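How to Store Play Food and Pretend Kitchen Pieces So They Actually Get Used

If you have a play kitchen in the house, you already know how it goes. It starts with a stove and a little basket of vegetables, and then a birthday comes along, and then a grandparent finds a set of pastries, and by June you are stepping on a plastic egg on the way to the bathroom. I have sorted ours more times than I would like to admit, and I run a small toy library out of a spare room in Villanueva besides, so I have sorted everybody else's too. Our last full sort came to 309 pieces, and yes, I counted them all (it was raining).

Set aside a morning for this. You will need a big clear table or a bed sheet on the floor, a bowl of warm soapy water, a couple of old towels, some shallow bins, and a marker with masking tape.

Step 1. Get everything out at once

Check the toy oven, the bath, the car, and the bottom of the dress-up box. It is tempting to do one basket at a time, but then you end up with carrots in four places. Pour it all onto your sheet and let it be a mess for a little while.

Step 2. Pull out the broken and the too-small

Anything cracked or with a sharp edge goes straight in the trash. If you have a little one under three, small pieces such as grapes and loose peas should go up on a high shelf for now. Felt food with an open seam can go in a mending bag, as long as you are a person who really does get to the mending bag. I gave myself 2 weeks, and whatever was still in there after that went out the door.

Step 3. Wash by material

Hard plastic can soak in the soapy water, but check for holes first, as hollow pieces will fill up and then dribble on you for days. Painted wood only wants a damp cloth and a quick dry. Foam and felt I squeeze gently by hand and lay flat on a towel overnight. Please don't put foam in the dryer - I lost a very nice slice of cake that way.

Step 4. Sort the way a child plays

Grown-ups like to sort by food group, and I did it that way for years. My kids never once put a tomato back with the vegetables. What worked for us was sorting by meal or by shop, so there is a bin for the bakery, one for the farm stand, one for soup, and one for the picnic. A pumpkin can live in the farm stand or in the soup, whichever your child decides, and you should let them decide!

Step 5. Choose shallow bins

Deep toy chests are where play food goes to be forgotten. I like the Saritik trays, which come to us secondhand and stack nicely, but a shoebox lid will do the job too. If a child can see every piece without digging, the rest of the bin stays off the floor. I put 11 pieces in each tray, or 18 if they are small, and the extras go in the closet to be swapped in later.

Step 6. Keep plates with the food

This was my biggest change and I wish I had made it sooner. Plates used to have their own basket, and so nothing ever got served. Now each tray has a plate or two tucked in with it, and the food gets carried to the table on its own.

Pumpkin for the farm stand, croissant for the bakery:

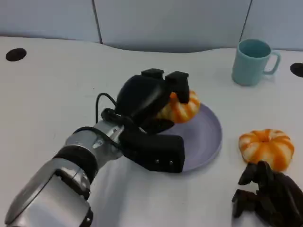
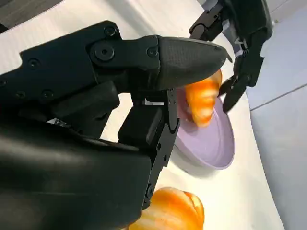 Step 7. Label and rotate

Tear off a strip of masking tape for each tray and draw a little picture on it if your child isn't reading yet. Then keep out only three or four trays and put the others away. When interest starts to fade, trade one. We swap ours when the Drendik catalog comes, mostly because it reminds me, but any regular thing will do.

If you end up with more than you can store, ask a preschool or a toy library near you whether they could use it, and call before you load the car. Wash it first, bag it by set, and write on the bag if anything is missing.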